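Search the help pages Go
Home Kitchen Table & Linens Floors Ask Log in

Does a tray really protect a butcher-block table?

Akosua Kpodo
Aug 15, 2019

My sister swears I can skip oiling the table if every place setting goes on a tray. I have my doubts. Sauce goes over the rim of a plate, so why wouldn't it go over the rim of a tray? The wood is pale strips, and I've already got a dark mark on it that may be a stain or may just be grain. I did set one place her way.

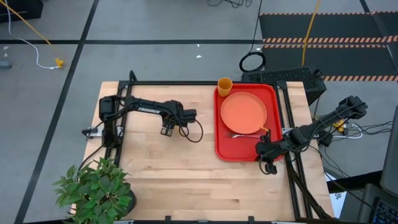

Red tray, orange plate, cup at the top left, fork below the plate.

The fork goes below the plate because she says it won't slide off there. I'm not convinced of that either. Do I still need to oil?

Tsikata

Yes, oil it. A tray catches drips and crumbs, and that's all it does. It does nothing for dry wood. I'd also be wary of leaving one sitting out for days, as water gets underneath and stays put. Lift it and wipe after meals. As for the mark, try a damp cloth first. If it follows the lines of the wood I'd leave it alone. I sanded mine for 2 evenings over what was plain old grain.

Prerano

trays are fine, had mine 23 years no problems. never oiled anything. fork goes on the left though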